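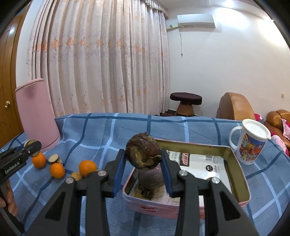

3.2 Tins as the second home of dry food

I went into this part of the study thinking about shelves, and I came out of it thinking almost entirely about tins. When people in our households talked about where the dried fruit or the tea or the mushrooms lived, they named a cupboard, but when I asked them to get the stuff out, what landed on the table was nearly always a container that had started its life holding something else. The pink tin in Figure 4 is a good case of what I mean by a second home: the printed sheet is still lying inside it, up near the far wall, and there is brownish residue on the bottom, yet it sits out on the plaid tablecloth next to a lidded mug and three oranges as if it belonged with the fruit. I coded a tin like that as "open table storage" (code 7 in the appendix), and I'll admit I went back and forth on it. Kwaku Sowah, who double-coded the set with me, wanted a separate code for tins that still have their paper in them. He may well be right!

Figure 4. An open tin on a dining table, with dried pieces and fresh fruit on the cloth beside it.

The paper turned out to matter more than I expected. In the Grilard households (the apartment block we started with) people kept the printed insert long after they could have needed it, and when I asked why, I mostly got a shrug. One woman told me she'd have to think about where to put it if she took it out, and the tin was a perfectly fine place for a piece of paper. I like that answer a lot. It fits with what we heard in Foler, the older neighborhood, where inserts, twist ties, silica packets and the odd rubber band all stayed put through several refills. We logged 744 container contents across both sites, and 37 of them were things the owner agreed had no job in there at all. I had planned to treat those as clutter and drop them, but we kept them in, and they come back in Section 5.

Then there's the question of what happens on the cloth. A tablecloth does a surprising amount of sorting work. Slices and small bits get set down on it for a minute while the tin is open, whole fruit gets parked wherever there's room, and for the length of that minute the cloth is the storage. My first coding scheme had no place for this at all. Everything was either "in" something or "out," and "out" lumped together an orange that had been on the table for days with a slice that was going back in the tin before the kettle boiled. Looking at a table at a single moment you can't tell those two apart, so for the revised scheme we asked the owner about each loose item and wrote down where they said it was headed. That added a good 20 minutes to each visit, and people were very patient about it.

A word on lids, because a reviewer of the earlier draft asked. We recorded whether a container was open or closed when we first saw it, and that's all we recorded. I don't think it tells you much about habits – people open things when a visitor is coming to talk about them – and I'd be careful about reading our open/closed counts as anything more than a note on the state of the table. The Tavares scheme, which we borrowed for the cupboards, handles lids in more detail, with separate codes for loose, pressed and screwed. We tried it on the first few tables and gave up, mostly on the mugs. Is a lid on a mug storage? Kwaku said yes, I said no, and we ended up coding mugs as tableware with or without lids and moving on.

Color and looks came up far more than I'd asked about them. Nobody in Grilard sorted by tin color, but several people could tell me which tin they meant only by color, "the pink one" or "the one with the boats," and had to open it to be sure what was in it. In Foler a few households used labels, usually masking tape, and the labels were often out of date by one or two refills. The names stuck to the container and the food moved through. We use the owner's name for each container throughout the tables below, even where it's plainly wrong about the contents, with our own description in the next column.

The coding sheet was frozen on Friday, February 28, 2020, and the Curno visits planned for April use the frozen version. Anything we changed our minds about after that is marked with a dagger in Table 6.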